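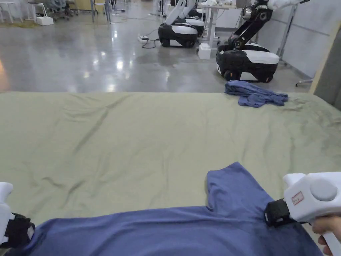 Home Recipes Garden Older Posts About

So I finally gave in and started a sourdough starter in November, which everyone I know did years ago. I used the rye flour from Gomcombe Mill because it was on sale, and by day four it smelled like old gym socks! I nearly tossed it. Then I read that the stink passes, so I kept feeding it 100 grams of flour every morning and tried not to breathe in too much.

My kitchen runs cold (we keep the heat low until it really snows), so the jar moved to the top of the fridge and things picked up fast. It climbed right out and glued itself to the cereal boxes — lesson learned, bigger jar.

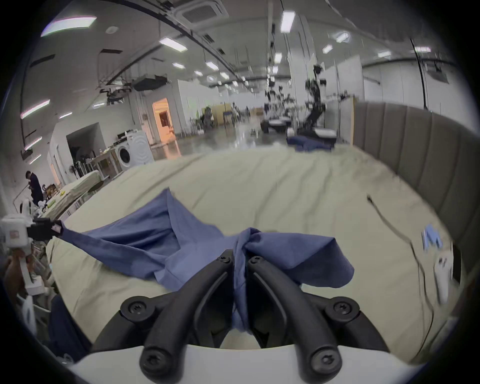 The first loaf was a brick. I baked it in my old Hägglund pot, the one with the chipped lid, and we ate it anyway with a lot of butter. The second one sat out for 16 hours because I forgot all about it, and of course that was the good one. Big holes, crackly crust, a little too sour for the kids. I'm trying it with some whole wheat next, and maybe walnuts if I can find where I put them.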